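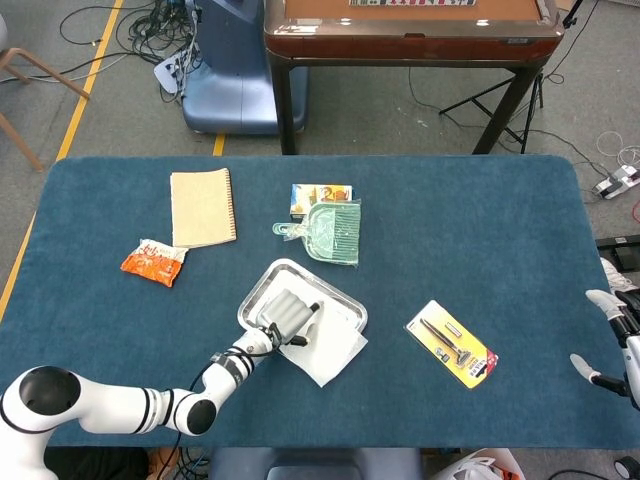

Two-armed robot at a clearing task with a metal tray, a notebook and packaged household goods.

Fodov publishes first results from Tandholm table-clearing trials

Rernurbridge, 2023-11-14 - Fodov today released results from Tandholm, its program testing whether two-armed robots can take over small chores in homes and shops. The short answer is that they can do some of them, slowly, with a person close by.

The trials began in September and covered 700 attempts at clearing and sorting everyday items from a table. The robot finished 91 percent of attempts with rigid items such as trays and notebooks. Paper, napkins and soft snack bags were much harder, and Fodov is not yet publishing a completion rate for them.

"A tray has a rim and it stays the shape it was," said Anju Uniyal, who leads the trials. "A sheet of paper lies flat and gives the fingers very little to hold. We expected that to be difficult and it was."

Speed is the other limit. A table that a shop worker clears in under a minute can take the robot 10 minutes - longer if an item slips and has to be picked up again.

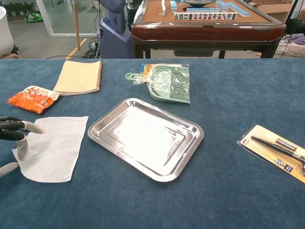

What comes next

Fodov will run the same chores at 5 Aguiar stores next year, after closing time and with trained staff present. Glossy packaging and thin paper will get most of the attention. No home product is planned at this stage.

"Our stores have plenty of small jobs like this," said Periklis Kourkoulas, operations manager at Aguiar. "We want to see it work on our own counters before we decide anything."

The full results are available from Fodov on request.

Media contact: Duygu Duman, Fodov press office, Rernurbridge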